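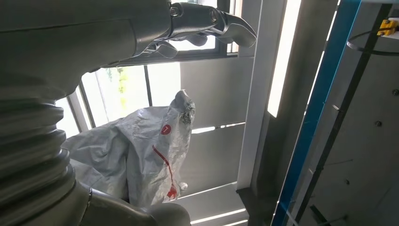 Stringing bench notes, 2022-05-11

Picking up from the tension loss work. Three things were left open on the board: whether the Melov machine pulls the same as the Lacson at the same setting, whether the soft-clay frames need a different cross tension, and what to do with the leftover Stitatau reel. The first is mostly settled, the second is partly settled, and the reel is still sitting there.

Machine check

Ran the calibrator on both machines before stringing anything. Set both to 52 lb, constant pull, slow speed. The Lacson read 52 on every pull. The Melov read 51 on the first pull and then 50.5 on the ones after. That matches the complaint from the players who had frames done on it in February and said they felt loose straight off the machine.

Adjusted the Melov by a quarter turn on the tension screw and ran it again. It came up to 52 and stayed there. Did the same check at 46 and at 58. Good at 46. At 58 it still reads a bit low, but we hardly ever string anybody that tight on clay, so I left it alone. If somebody asks for 58 or over, use the Lacson.

Also cleaned the clamps on the Melov. There was a lot of old coating in the teeth of the left one, and it had been slipping on the slick polys. Used alcohol and the brass brush. No slipping on the next two frames. Please wipe the clamps after every poly job. The bottle is on the shelf over the Lacson.

Frames strung

Did four frames, all the same model, all 16x19, all from the team bag. Weighed and balanced each one first and they were close enough to treat as a set.

Frame A: Briltance poly full bed, 50 mains, 48 crosses, Lacson.
Frame B: same string, same tensions, Melov after adjustment.
Frame C: Briltance mains, Stitatau multi crosses, 50 and 52, Lacson.
Frame D: same as C, on the Melov.

Stringbed stiffness off the machine was nearly the same for A and B, and nearly the same for C and D. I am happy to call the two machines equal at these settings. Pre-stretch was off for all four. Two-piece, starting the crosses at the head, tied off on the usual holes.

One mistake on Frame C. I missed a weave on the third cross from the bottom and only saw it when straightening the bed. Pulled that cross and the ones below it and redid them. The reading on C might be a little low for that reason. I wouldn't lean on it.

Hitting

All four frames went out to the clay courts for the afternoon session. Each one got 276 balls off the ball machine, then normal baseline drills. Same machine program for each: medium topspin feed, deep, alternating sides. The hitters did not know which frame had been strung on which machine. They could tell the poly from the hybrid, of course.

Comments as written down at the court:

A and B - could not be told apart. Good bite on the heavy ball, hard on the arm late in the session. Launch angle a bit low for the first ten minutes and then fine.

C and D - softer, more pop on the serve, less control on the high backhand. One hitter liked D better than C. Could be the missed weave, could be nothing.

Stiffness after hitting dropped up to 4 points, worst on B. I had expected the hybrids to drop more than the full poly and they did not. The strings had only rested overnight before hitting, and the courts were heavy after the morning watering, so the balls picked up a lot of clay. I would want another run on drier courts before saying anything about hybrids against full beds.

Notching was already visible on the mains of A and B where the clay had got in between the strings. C and D had less. The multi crosses were fuzzy in the middle of the bed but nothing was close to breaking.

Cross tension question

The old rule at this bench was crosses two pounds under mains for full poly. That came from the previous stringing sheet and I can't find a reason for it written anywhere. I kept to it for A and B so as to change one thing at a time. Next run I'll do a pair at even tension and a pair two under, all on one machine, and compare the head shape too. Measured head width on A before and after: no change I could read on the calipers. Forgot to measure B before stringing, so there is nothing to compare there.

Grommets

The grommet strip on Frame D is cracked at the six o'clock position. It held for this job but it should not be strung again before it is replaced. Tagged it with yellow tape. We have strips for the older version of this model in the drawer, and they look the same but the top holes do not line up. Don't force them. Ordered the right ones.

Stitatau reel

Enough left for maybe a few sets of crosses. It has been open since February and the outer layers have gone a bit stiff, so I took off the first few feet before using it. Not going to reorder until the comparison is finished. If you use any, write the length on the reel tag.

For the match bags

Until we know more, keep stringing for the clay events as before: full poly, 50/48 unless the player's card says something else, strung the night before and not on the morning. Either machine is fine now. Write which machine on the card along with the date and the string, and put the initials on the throat sticker. Several cards came back last time with the tension filled in and nothing else, and I had to guess the string by color.

Two cards still show tensions in kilos. I converted them and wrote the pounds next to the old number. Check with the players before the next job.

To do

Repeat on dry courts, same ball machine program.
Even tension against two under, Lacson only.
Recheck the Melov at 52 after ten more frames and log the reading on the sheet taped to the stand.
Replace strip on Frame D when it arrives.
New cutter blades - the current pair crushes the poly before cutting it.
Find the missing starting clamp. Last seen in the travel kit.

Racket workshop notebook | Contact the stringing bench | © 2022 | Back to top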